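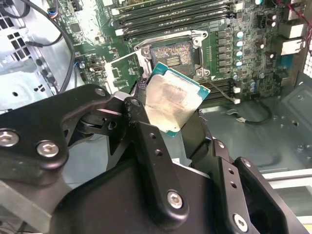 Clean off the old paste. Please, just clean it off.

I've bought three second-hand processors in the last two years and every one of them turned up with the last owner's thermal paste still on it, dried to a crust, usually with a thumbprint. One came wrapped in kitchen foil. One came loose in a padded envelope with a birthday card's worth of protection. The third was in a proper plastic tray and I nearly wept, then I opened it and the top looked like someone had iced a bun with putty.

I don't think people are being rude. I think they believe it doesn't matter, that the chip is the chip and the muck on top is just muck. So this is an argument for caring about the muck, and about the rest of the small dull work that goes into taking an old desktop apart and putting it back together. Which I think more people should do. Quite a lot more.

Start with the money, as everyone does. The machine I'm typing on was bought used from a clearance place called Kakinus, an office tower, grey case, ugly as a filing cabinet. A new one that did the same things would have set me back 1098 pounds at the shop in town. I got mine for 300. Then I put a better processor in it, and more memory, and a new cooler, and a drive, and by the end I'd spent 487 all in. Still less than half. And it's quick. It does the accounts and the photos and my nephew's games when he's over, and I know what every part in it is becuase I've had my hands on all of them.

But the money argument is a weak one, I think, or at least it's the one that gets people in trouble. You go in to save money and you resent every hour. Better to go in because you'd like to know what's in the box.

And what's in the box is nice! Nobody warned me it would be nice. The first time I lifted the plate off a socket and saw all that gold, hundreds of tiny contacts, with colours sliding over it when I moved the lamp – I sat there like an idiot for a minute. There's a whole street plan on a motherboard. Chokes in a row, capacitors in a row next to them like little tins. You can follow where the power goes without knowing the first thing about electricity. I don't know the first thing about electricity. I still don't.

It's also the bit you can wreck fastest, the socket. On the kind where the pins are in the board and not on the chip, you drop the processor in crooked, or drag a corner, and that's a dead board. No noise, no spark. A few pins leaning the wrong way and it never starts again. I did this once. Evening job, tired, kettle on, thought I'd just pop it in. Popped it in. Spent the next night with a sewing needle and a magnifying glass trying to coax a pin upright and then bought another board.

So. Straight down. Hold it by the edges. Look for the notches and the little triangle in the corner before your hand goes anywhere near. Don't slide it about to find the fit. If it needs pushing, it's wrong. It should lie there under its own weight like a tile.

I say all this and someone will reply that it's a waste of time, take it to a shop. Fine. We had a good shop. Ateş, behind the bus station, one counter, a bench you could see from the door, and they'd do it while you waited and talk you through it if you hung about. Gone now, the unit does vapes. The nearest place left wants the machine for a week and won't fit parts you've brought yourself. I asked about a processor swap and got told the tower was "end of life" and had I thought about a new one. It was seven years old. I have saucepans four times that.

End of life. I hate that phrase. What they mean is that the maker's stopped sending updates or the margin's gone, and we've all been trained to hear it as a death notice. The thing boots. The fan turns. Half the towers stacked up at the Kokside tip are in better nick than the car that brought them. I've looked (you're not meant to take anything, and I haven't, but I've looked). Cases with the side off and the memory still in the slots. Four slots, two filled, you could double it for the price of a takeaway.

Now the paste. Since I started there.

What it does is fill the gap. The metal top of the chip looks flat and the bottom of the cooler looks flat and neither one is, not really, and air between them is hopeless at carrying heat. So you want a thin layer of something better than air. Thin. When you take the cooler off, the layer tears, some stays on the chip and some on the cooler, full of ridges and holes. Put it back together like that and you've got air pockets again and the machine runs hot and slows itself down, and you decide it's old and tired and put it on the pavement. I'm convinced a fair few perfectly good computers have gone that way, for want of a wipe.

It's a five minute job. Rubbing alcohol, the strong stuff, on a coffee filter or a bit of lint-free cloth. Not kitchen roll, it sheds. Not nail varnish remover, whatever the forum says. Wipe in one direction, new bit of cloth, wipe again. If it's gone hard, lay the damp cloth on top and go and do something else for a bit. Do it with the chip in the socket and the plate locked down if you can, so the pins are covered, or right away from the machine on something clean. Don't do it hovering over an open socket. A crumb of old paste down among the contacts is a horrible thing to get out.

Then a blob in the middle, pea or a bit less, cooler on, screws tightened corner to corner a little at a time. People have such strong feelings about the shape of the blob. Line, cross, dot, spread with a card. I've tried them all and I'm afraid they all work. The pressure does the spreading. I've read pages and pages of people being horrible to each other about this.

Where I do have a strong feeling is tidiness, and here I'll lose some of you. I think you should clear the table. Properly clear it, not push the post to one end. Good light, a bowl for screws, or an egg box, which is better as you can give each lot its own hole. Cables out of the way and tucked before you start, especially the skinny ones to the front panel – they will find their way under whatever you're about to put down. Take a photo before you unplug anything. Take another one when you think you've taken enough. I've got a phone full of pictures of connectors and not one has been wasted.

Touch something metal and earthed first. Yes, I know you never have and it's been fine. I also never used to and it was fine. I do it now, it takes a second, it also makes me stop and think what I'm about to do, and I suspect that's most of the benefit.

My other complaint is with the kits. Flestska do a whole upgrade bundle now, chip and cooler and a tiny sachet of paste and a plastic spatula thing, and the leaflet has eleven pictures and doesn't say a word about taking the old stuff off. Not one line. It's as if every computer was new and every chip arrived spotless. They'd sell exactly as many if they put in an alcohol wipe. They'd probably get fewer returned. I wrote to them in July and had a nice reply about how they value feedback.

And that's roughly my gripe with the lot of it, everything's written for the first build. The shiny one. Guides, videos, leaflets, all new parts coming out of new boxes onto a big dark desk with lights behind. Hardly any of it is about the third owner of a grey office tower with fluff in the fan and somebody else's paste on the processor. But that's what most of us have got! That's the machine that's actually in the spare room. It wants a manual of its own, with a chapter on fluff.

To be fair to the other side, there are towers that aren't worth it. The ones with the odd-shaped power supply that only the maker sells. The ones where the board won't take anything newer than it came with – check that first, before you buy a chip, the list is on the maker's site and it's boring and you have to read it. Including the bit about updating the board's own software before you swap. I skipped that bit. Black screen, an hour of swearing, old chip back in, update, old chip out, new chip in. So that's two lots of paste and two lots of cleaning for one upgrade, my own fault.

And if your hands shake or your eyes aren't up to it, get somebody to sit with you. It's a good job for two. One to hold the torch and read out the next step, one to do the fiddly part and not be talked to.

But if you've got an old one, and it's slow, and you were about to put it out – take the side off first. Have a look. Brush the dust out, take the cooler off, see what state the paste is in. Mine had gone to something like old grout.

And if you sell the chip on afterwards, wipe it. Put it in a tray or one of those clear clamshells, not foil. I might be the one buying it.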